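February, evening

Finished the shelf inventory at last. The bathroom cabinet is cleared to the back wall and everything in it has been sorted by use frequency: daily, weekly, and the rest. The rest went into a box for the hall closet. Two expired tubes of hand cream discarded, plus a roll of adhesive hooks that no longer held to tile when I tested one.

The Skodska shelving unit is level again. It had dropped on the left side, and the cause was the rear foot, which had backed out by several turns. I ran it in by hand, checked with the short level, then tightened the lock nut. Clearance between the lower shelf and the floor is now 35 cm at both ends. I should check it again in a month, since the floor in that corner has some give.

Towels were the larger job. Bath towels folded in thirds lengthwise and then in half fit the upper shelf with the fold facing out. Folded in quarters they are too deep and hang over the front. I had been doing quarters for years. Hand towels and washcloths are rolled and no longer go on a shelf at all. 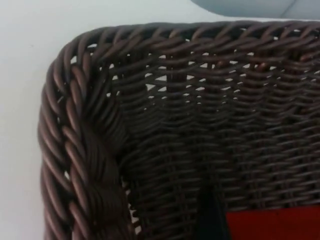
Storage for the rolled items was the open question. I had the Clutuvo fabric bin in mind, but its sides fold inward as soon as it is less than full, and the cardboard base has taken on water at one corner. The brown basket is the better container. It looks to be synthetic, so a damp cloth should be enough for cleaning, and the side wall is a tight over-and-under weave that a washcloth loop will not work its way through. The thick braid around the rim gives a decent grip for pulling it forward. The rounded corners do cost some usable volume. A roll set upright in a corner leans, and the wound bundle at the corner post takes up a little more space on the inside. I put the washcloths there and kept the hand towels along the straight walls, where they stand without support.

Dust is the other drawback. It settles in the recesses of the braid and the dark color hides it until the light is low. The soft brush attachment for the vacuum gets most of it out at the lowest setting. An old toothbrush does the remainder. No spray polish, as it leaves a film that holds more dust than it removes.

Loaded weight with everything in it came to 700 g over what the old bin held. The shelf did not deflect that I could measure.

Remaining: the drawer under the sink, where the Korkar divider is too long for the track. I can trim it with the fine saw but want to measure the depth again first, with the drawer fully closed, as the drain pipe comes down behind it. Cut it once already in my head and got it wrong. Also need a new bulb for the mirror light and a replacement cap for the Ninh soap dispenser, if they sell the cap separately. Otherwise I will decant into the glass jar.

Humidity at ten o'clock was 71 percent with the door shut after a shower. Left the fan running and the door open. Will read it again before bed.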